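Gremwood Playroom – Toy Kitchen Table
Inspection checklist, Sep 10, 2019
Inspector: Constanza Daza

1. Tabletop clean, edges smooth: Pass
2. Toy food free of splits: Pass. Banana, orange slice and both strawberries checked by hand.
3. Bottle cap firmly attached: Pass
4. Small parts: Refer. One strawberry to be measured again.
5. Toy oven stable on table: Pass – recheck in February

Table and contents:

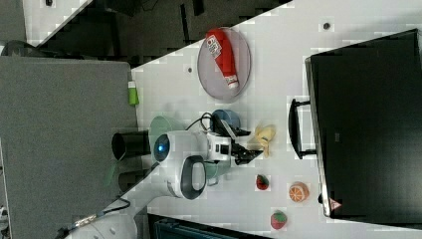
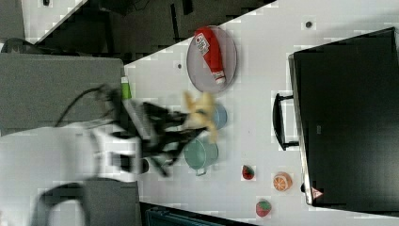
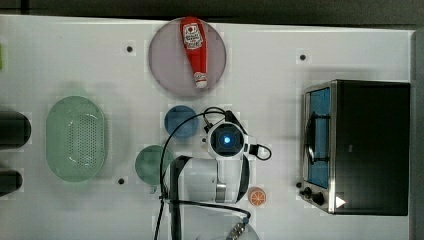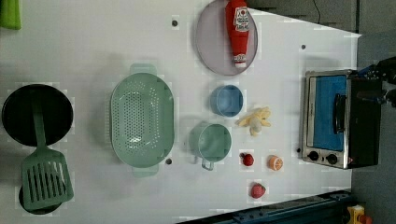
Item 4 remains open. Send the measurement to Soledad Domínguez within 10 days.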